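Jinby House Bathroom and Washroom Safety Checklist, with comments
Guest house at Urnbridge, second floor, checked in February

I go through this list once a season, and I've left my comments in because the plain yes and no boxes never seem to tell the next person very much. Please add your own underneath if you see something I missed!

1. Hot water at the tap: PASS
Let it run a full minute before you put the thermometer under it. The back bathroom came in a little warmer than I like, though still inside our limit, so I turned the mixing valve down a touch and checked it again after lunch.

2. Sponges, puffs and cloths: PASS, with a note
Mesh puffs hold on to soap and water for a long while, and a soapy one left on the floor of a tub is a fine way to send somebody sliding. Every puff needs a hook, and every guest needs a fresh one. Squeeze it out, hang it up, and throw it away once the netting starts to come apart. 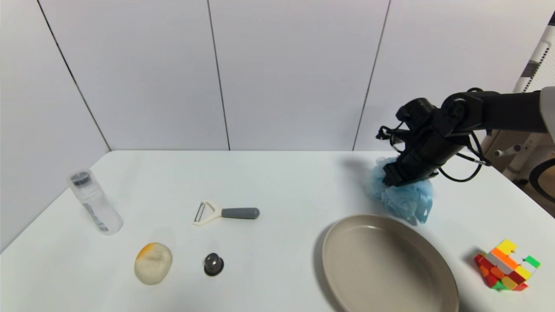

Ekanayake: Could we add the bath mats to this item? They get just as soapy as the puffs do, and the suction cups on the one in the front bathroom let go when I stepped on it.

Yes, good catch, and thank you. Mats are now part of item 2. I've pulled the front bathroom one and put in a new one from the hall closet.

3. Grab bars: ONE REPAIR NEEDED
Lean on each bar with your whole weight, first down and then outward. The bar by the tub in room 4 has a tiny bit of give at the lower end. It isn't coming off the wall, but I'd like it looked at before anybody stays in there, so I've taken the room off the booking sheet for now.

4. Counters and tabletops: PASS
Wipe first and then run your palm along the edges (slowly, please, chips can be sharp). White surfaces are kind to us here because they show up hair and soap scum so well, but they also hide clear puddles, so get down low and look across them toward the light.

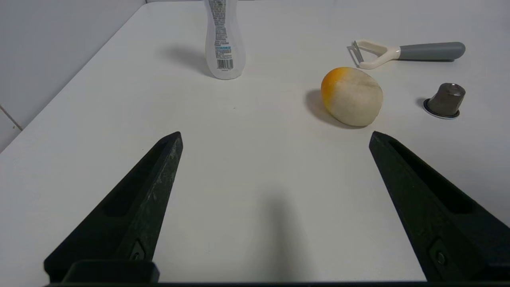
5. Outlets and cords: PASS
Press the test button on every outlet near a sink, then reset it. All of them tripped the way they should. The hair dryer in the front bathroom has order number 2416 on its tag, and that one belongs on its wall bracket — I keep finding it in the drawer with the cord wound tight, and that's hard on the cord.

6. Floors and drains: PASS
Pour a bucket of water near the door and watch where it goes. It should find the drain without wandering off into the hallway. The floor in the back bathroom is slow but it gets there, and I cleared a good bit of lint out of the trap while I was on my knees anyway.

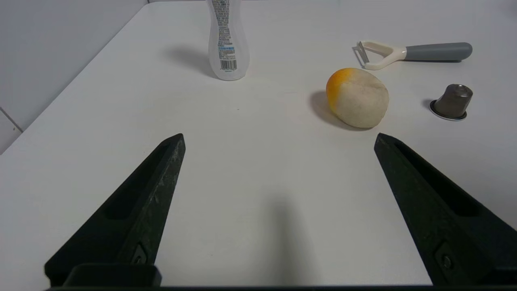 I also looked over the caulk along the tub, which has gone a bit dark in the corner by the window. A little Wulunmont cleaner and an old toothbrush took care of most of it. If it comes back before summer we should cut it out and run a new bead.

7. Soap dishes, plates and trays: PASS
Anything that sits out for guests to put their things on should be steady, free of cracks, and big enough that nothing drips over the side. Rock it with a finger. If it wobbles, it goes back to the kitchen. 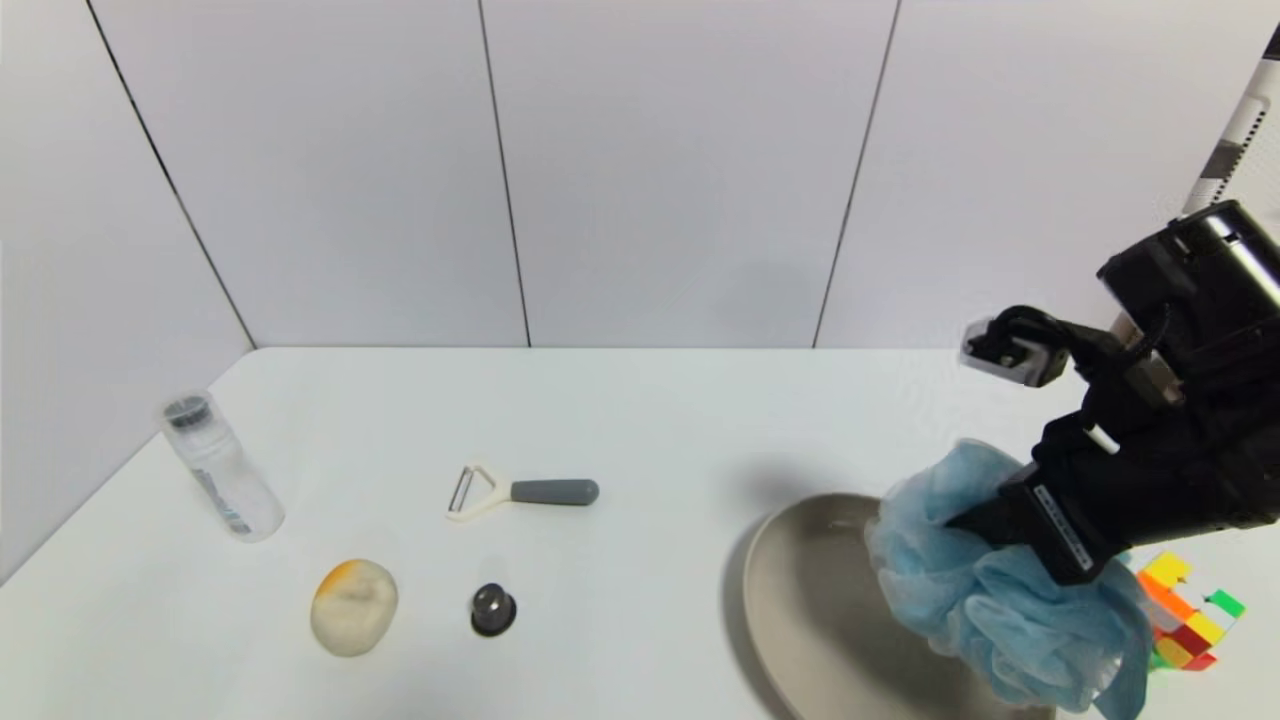 Item 7: blue mesh puff and round beige plate.

8. Night lights: TWO BULBS REPLACED
Turn off the overhead light, close the door, and give your eyes a moment. You should be able to find the sink and the door handle. Spare bulbs are in the hall closet, top shelf, behind the paper towels.

Still open: grab bar in room 4, caulk to be looked at again before summer.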